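3.2 Sorting work at the Billismont plant

The Kureo line at Billismont packs small parts into trays for Reinholz. Before the change, 62 people worked on it in two shifts, most of them standing at a bench and sorting parts by hand. The arms were brought in over a spring and a summer, one bench at a time. By August, 38 of the sorters had moved to a new job the firm called cell attendant. The others stayed on hand sorting or went to the warehouse.

An attendant looks after 2 cells. The job consists of filling the bins, clearing parts the arm has failed to pick, and writing a short note on each stop. In our interviews attendants described less strain in the shoulders and wrists and more waiting. Several missed talking across the bench, as the cells stand too far apart for that. Pay did not change in the first year, which was a sore point for those who had learned to read the fault screen on their own time.

Rainer Teuber, shift lead during the change, asked for attendants to be trained in the Prekero simulator before they were given a cell. Trainees work through picks of colored blocks, first single ones and then blocks that touch or overlap. They learn which piles the arm can handle and which they should spread out by hand. The notes we collected, more than 2,000 in all, suggest that this mattered: attendants who had been through the simulator wrote about how parts were lying, while the others mostly wrote "missed" or "stuck."

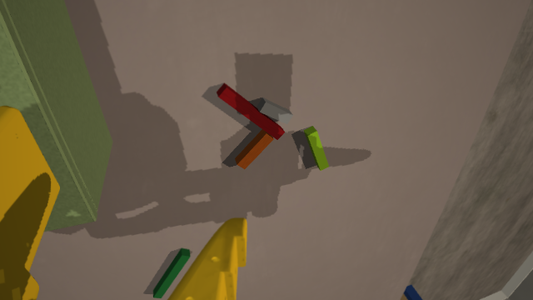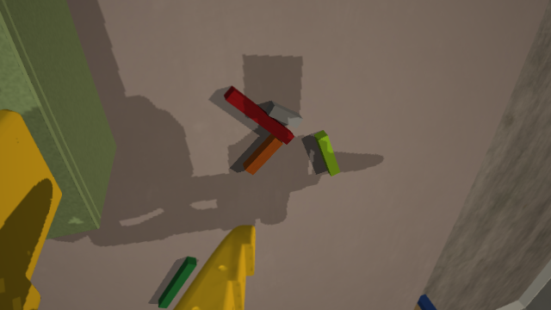
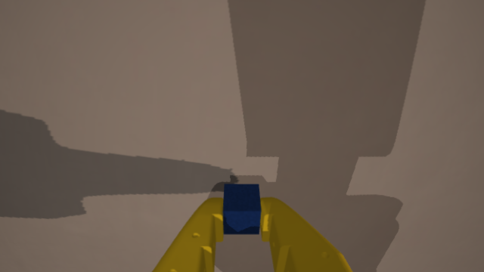

Figure 4. Simulated picking work with colored blocks, showing the yellow gripper fingers. In the last view a blue cube is held between them.

3.3 Who decides when to stop

Every cell has a stop button, but the written rules did not say when an attendant should use it. On the early shift people pressed it freely. On the late shift they tended to call the lead first.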